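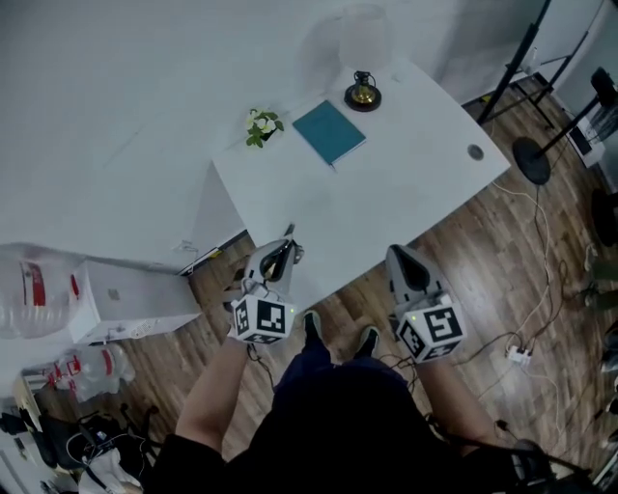 Fullora Allotment and Garden Club, Members' Help Pages

Shed water butt has gone green and smells. Can I still use it on my veg?

Posted by tultau_plot34 on 2020-11-22

I took over plot 34 in June and inherited a water butt from whoever had it before. It is a big black plastic one that holds 1000 litres when full, fed by a gutter off the shed roof. All summer I used it for everything and had no trouble. Over the last few weeks the water has turned green and it has started to smell like a pond. When I fill a can from the tap at the bottom I get bits of brown sludge in it.

The roof is old felt, and there is moss on the side that faces away from the sun. There is a lid but it does not fit properly. One of the clips has gone and it lifts in the wind. I have looked in the top with a torch and I can't see anything dead in there, but I can't see to the bottom either.

I have leeks, kale and winter lettuce in the ground at the moment, and some broad beans in pots on the cold frame shelf that I want to bring on. I don't like the idea of putting this water on lettuce I am going to eat raw. I also don't want to pour it all away if it is going to be a dry spring, as the mains tap is switched off for the winter and the next one is down by the Ametti road gate, which is a long way to carry a can.

So is the water safe on veg or not, and is there anything I can put in it to clear it up? Someone on the next row mentioned bleach, but I am not keen on that. 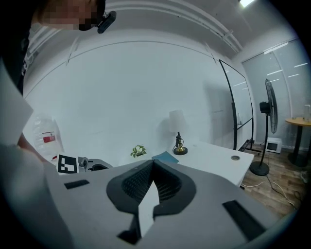

dambrauskienė

Don't use bleach. If you put in enough to kill everything it will harm the plants, and if you put in less it does very little and you still have the sludge.

Green water is algae. It grows when light gets in and when there are leaves and moss washing off the roof to feed it. The algae won't hurt leeks or kale. The smell comes from the stuff rotting at the bottom where there is no air. Water like that is fine for established plants if you pour it on the soil and keep it off the leaves.

I would not put it on lettuce. Roof water has bird droppings in it, whatever colour it is, and anything eaten raw should have tap water. I would not use it on the beans in pots either. Seedlings rot off at the base very easily and stored water is a common cause. Fill a couple of old squash bottles at home and bring them with you. Pots need very little at this time of year.

To clean it:

Wait for a day with rain forecast after it, so it starts filling again straight away.
Open the tap and let the water run out on to an empty bed or round fruit bushes.
When it is down to the last few inches, take the downpipe off and tip the butt over. You will need a second person for this. The sludge is heavy.
Scrub the inside with a long-handled brush and plain water. A broom will do.
Rinse it, tip it again, and put it back on its stand. Check the stand is level before you fill it.
The sludge can go on the compost heap.

Then sort the lid out, or it will be green again by next summer. A bungee cord over the top works until you can get a new clip. Put a piece of old tights over the end of the downpipe and hold it on with a jubilee clip. Empty it out every time you visit in autumn, as it fills up fast with moss.

I do mine every year once the leaves are down and it takes me a morning.

plot14

I've used green water on everything for years, lettuce included, and never been ill. Just wash it.

Agree about the lid though. You can get barley straw bags for ponds and people say they work in butts. I tried one and couldn't see any difference.

tultau_plot34

Thanks both. I'll leave the bleach alone and bring bottles for the beans. The lettuce can manage on rain for now.

One more thing. The tap on mine is set quite low, and I think that is why I am getting sludge in the can. Is it worth moving it up, or will I just lose the water underneath?

dambrauskienė

You will lose whatever is below it, but that is the part you don't want. Most have the tap a hand's width up from the base. Before you drill anything, clean it and see if the sludge comes back. If the tap is leaking as well, get a new washer while it is empty. And leave the tap open on very cold nights if the butt is nearly empty, or it can split.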